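Costello Hall Users' Group
Minutes of the meeting held on May 30, 2022

Present: Catríona Moriarty (chair), Guilan Qin, Úna Daly, Kevser Avcı (minutes)
Apologies: Ita Dolan

1. Last minutes
Agreed, though Úna said "the roof is in hand" should not have been written down as fact. She has yet to see a ladder.

2. Hire charges
Callamari want to put the evening rate up from 38 to 50 euro. Their letter speaks of "improved facilities". Guilan asked which ones. The chair could not say. We will ask for a list before agreeing to anything.

3. Summer fair
Ita had sent a note expecting 600 visitors in July. Úna doubted this very much, given the rain last time and the clash with the match. Stalls to be kept to 10 until somebody shows us bookings. Fruit stall to go ahead if the supplier gives a price in writing.
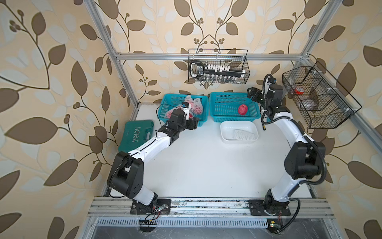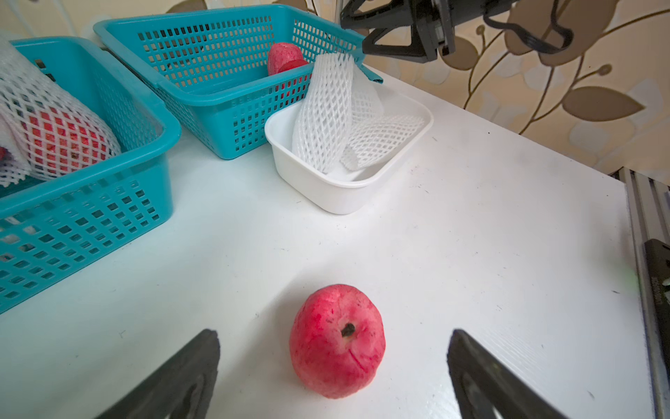 Leaf-and-berry wallpaper; red fruit on a white table.

Page last changed: 30/05/22 by K. Avcı

4. Heating
Dindari have quoted for a new boiler and say it will pay for itself. Guilan had read the quote twice and found no sums behind that claim – only a graph with no numbers up the side. Kevser to ask for the workings and get a second price from Jalatent.

5. Parking
The new signs have made no difference that any of us can see. Catríona thought they needed more time. Úna said they had had since before Christmas. Left as it is for now.

6. Any other business
Guilan asked again who holds the spare key to the side door. Catríona believes it is Ita. Ita believed it was Catríona when last asked. To be settled by phone.

Next meeting: date to be fixed once Callamari reply.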